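## 3. Study area and survey method

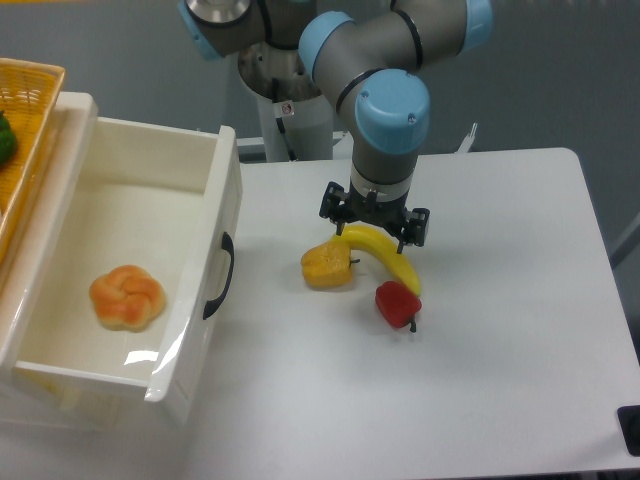
The survey was carried out in Jerkgate and Futlow, two neighbouring districts with similar household incomes but different access to fresh food. Jerkgate has a covered market and several independent greengrocers. Futlow relies mainly on one supermarket at its northern boundary and on small convenience shops, few of which stock more than a narrow range of fruit. Both districts are served by the same bus company and fall under the same local authority, so that school meal provision and welfare payments could be treated as equal.

Households were drawn from the council's address list. Letters were sent in March, followed by a visit to each address that had not replied. In all, 2,945 households completed the first questionnaire, which asked where fruit was bought, how often, by whom, and how much of it was thrown away in the week before the visit. Answers on waste were given by weight where the household had kitchen scales and by piece where it had not. Pieces were later converted to grams using the table in Appendix B.

A smaller group of 50 households kept a written diary for 9 weeks. Diary keepers noted each purchase, the price paid and the day on which the fruit was eaten or discarded. They were asked not to change their habits during this period. Two forms of the diary were offered, one on paper and one by telephone, and the choice was left to the household.

**Figure 3.** Bananas were recorded as a separate category in both the questionnaire and the diary.

### 3.1 Classification of fruit

Earlier work in this field has often grouped all fresh fruit together. The present study uses four groups: bananas, apples and pears, citrus, and soft fruit. The division follows keeping time in the home, as this was expected to have a stronger effect on waste than price. Dried and tinned fruit were left out. Fruit bought ready cut was entered under its own group but marked, and is treated separately in Section 5.

Waste is reported in grams per 1,000 grams bought. Skins, cores and stones were not counted as waste. Households differed in how they regarded bruised or overripe fruit used in baking, and the diary instructions were amended after the first week to state that such fruit should be entered as eaten.

### 3.2 Limits of the data

The address list does not cover short lets or student halls, and single persons under twenty-five are therefore likely to be too few in the sample. Prices were not collected from market stalls in Jerkgate, where they changed in the course of the day and were seldom displayed after 4 p.m. For these purchases the price given by the household was accepted without further checking.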